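Home | Guides | Desk & Garden | Archive | Search

Using a mouse on a slatted patio table

The Billivitz guide says any flat table will do. I doubt whoever wrote that has tried a round one with gaps between the boards.

1. Brush the top first. Grit sits in the gaps and gets under the mouse.

2. Try the mouse on bare wood before you buy anything. Move it along a board, then across several. If the pointer jumps going across, you need a pad.

3. Pick a plain pad with some stiffness. The McIver "outdoor" pad costs 32 dollars and I can't see what the extra money does. My 6 dollar one has lasted since May.

4. Lay it flat, away from the rim, with your chair pulled in. Soft pads sag into the gaps – cardboard underneath fixes that.

5. Put the mouse on the pad and test again. Still jumping? Try shade before blaming the table. I'm told glare is a myth, but I'm not convinced.
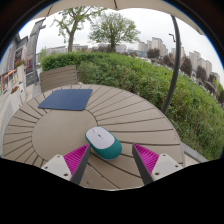
Mouse on the bare slats, navy pad farther back by the hedge side.

Skip the clip-on trays. They're made for straight edges, whatever the box says.

Last updated: 9th July
Contact | Copyright Trudier Guides | Back to top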